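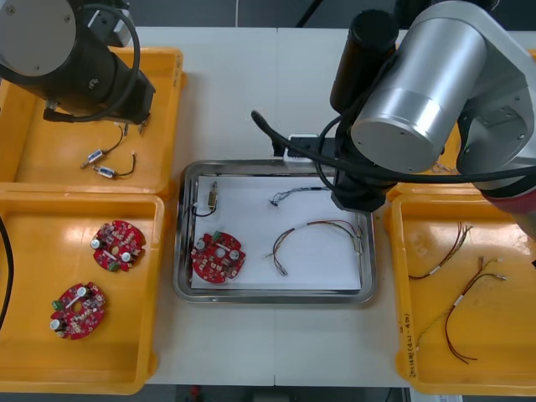 Section 4 covers the first-time setup of a Brolten door controller: getting it powered, naming it, enrolling badges, and deciding who may go where. It assumes you have finished Section 3 and that the reader is fixed to a wall you are allowed to drill into. Before you open the accessory bag, find a shallow tray with a raised rim, something like the orange-yellow one with the two little wired parts lying in it. The bag holds two jumpers, a tamper spring and a terminating resistor, all of which roll, and the carpet in your server closet already has enough to eat.

4.1 Before you start

You will need:

The controller, mounted, with its cover off
The setup key (a gray plastic fob, taped inside the cover)
A laptop with the Nullelia console installed
At least two blank badges
The name of the person who will be the second administrator

The last item holds up more installations than the wiring does. Settle it first. The console will not leave setup mode with only one administrator, and it can't be talked into it.

CAUTION: Setup mode leaves the door unlocked. Post someone at the door, or do this when the room behind it contains nothing you would miss.

4.2 Powering up and claiming the controller

1. Check that the lock wires are disconnected from terminals 5 and 6.

2. Apply power. The status light shows red, then amber. Amber means the controller is waiting to be claimed.

3. Connect the laptop to the service port and open the Nullelia console.

4. Select Add Controller, then hold the setup key against the reader until you hear two beeps. Three beeps means you took the key away too soon. One long beep means you are holding a different fob, very likely the one for your gym.

5. Enter a name for the controller. Use the building and the door, for example PLINDUMDALE-EAST-STAIR. Names such as "Test," "Test2" and "New Test Use This One" are accepted by the console and regretted by whoever reads the logs in March.

6. Set the administrator passphrase. The minimum is 18 characters. Spaces are allowed. The name of the controller is not, nor is the word "passphrase," however you spell it.

7. Wait for the status light to turn green, then disconnect power and reconnect the lock wires.

8. Restore power. The door should lock.

NOTE: If the door unlocks at step 8 when it ought to lock, the lock is a fail-safe type and the controller is set for fail-secure. Change it under Door > Lock Type. Do not fix it by swapping the wires, even though that will seem to work.

CAUTION: Fire exits have their own rules, and your local code outranks this manual. If the door is on an escape route, have the lock type confirmed by whoever signs off on your fire alarm before anyone is on the wrong side of it.

4.3 Adding the second administrator

1. Go to People > Administrators > Add.

2. Have the second administrator type their own passphrase. Look at the ceiling while they do it.

3. Ask them to sign out and sign back in, now, while they still remember it.

4. Print the recovery sheet, fold it, and put it in a sealed envelope in the safe. If you have no safe, use a locked drawer in a different room from the controller. Inside the controller cover is a popular spot and a poor one.

The two administrators should be people who take vacations at different times.

4.4 Enrolling badges

Each controller stores up to 4,000 badges, so running out of space is unlikely. Running out of patience is another matter. Enroll one badge by hand to learn the procedure, then use the list import for the rest.

To enroll one badge:

1. Select People > New Person and enter the name as it appears in your staff directory. "Effie" is not a surname, and one day there will be another Effie.

2. Select Add Badge and present the blank to the reader.

3. Choose an access group. If you have not made any groups yet, choose No Access and come back after 4.5.

4. Set an expiry date. Contractors and temporary staff must have one. The console will let you leave the field blank for employees.

5. Select Save, and write the printed badge number on the sign-out sheet.

To import a list:

1. Export your staff directory as a CSV file with four columns: last name, first name, department, badge number.

2. Open the file and read it. All of it. Remove anyone who has left.

3. Select People > Import and choose the file.

4. Review the Rejected tab before you select Commit. Rows are rejected for duplicate badge numbers, missing last names, and leading zeros that your spreadsheet program has helpfully thrown away.

NOTE: Step 2 is there on account of the Plindumdale installation, where Effie Swanson imported a directory of 400 names and then discovered that the building had 245 people in it. The remainder had moved on, in several cases to competitors, and for one afternoon every one of them was entitled to enter the records room. The import worked perfectly. The controller does as it is told.

4.5 Access groups

A group is a list of doors plus a schedule. Make the groups from what people need to do, and ignore the seating chart.

1. Select Groups > New.

2. Name the group after the job: Front Desk, Night Cleaning, Records.

3. Tick the doors.

4. Choose a schedule. The default is Weekdays, Daytime. The schedule called Always should be used for very few people, and the most senior person in the building is not automatically one of them.

5. Save, then open Groups > Compare to see who has ended up with more than they had before.

You will be asked for exceptions. Make them as dated exceptions (Person > Exceptions > Add), which remove themselves, and resist making a group called Misc. Senga Rutherford at Samarakoon, who tested this section on four doors and a loading dock, reports that her Misc group acquired more members in a month than any real one, and that she is still taking it apart.

CAUTION: Deleting a group does not revoke its badges. Members fall back to the building's default group. Check what that group opens before you delete anything.

4.6 Testing the door

Do every one of these with the door closed, and with a colleague on the other side who has a phone.

1. Present a valid badge. Green light, door unlocks.

2. Present a badge from the No Access group. Red light, door stays locked.

3. Present an expired badge. Red light, two flashes.

4. Hold the door open past the time limit. The local buzzer sounds, and goes on sounding. Let it run long enough to confirm that the alert reaches the console.

5. Remove the controller cover. The tamper alert should appear in the console. If it doesn't, the tamper spring is missing. See the tray, then the carpet.

6. Disconnect the network cable and repeat steps 1 and 2. Results should be the same – the controller keeps its own copy of the badge list.

Record the results on the commissioning sheet at the back of this manual, with the date written out in full (Wed 30 September, plus the year). "Last week" has been received on returned sheets more than once.

4.7 Lost and forgotten badges

A lost badge and a forgotten badge look the same at 8:55 in the morning. Treat them differently.

Forgotten: issue a day badge. It expires at midnight without any help.

Lost: select Person > Badge > Revoke, then issue a new one. Do not select Suspend in the hope that it turns up. If it does turn up, put it through the shredder, provided the shredder is rated for plastic.

NOTE: Revoking takes effect at once on connected controllers. A controller that is offline will go on admitting the old badge until it is reconnected, so check the Connection column before you tell anyone the matter is closed.

For reader cleaning and battery replacement, see Section 5.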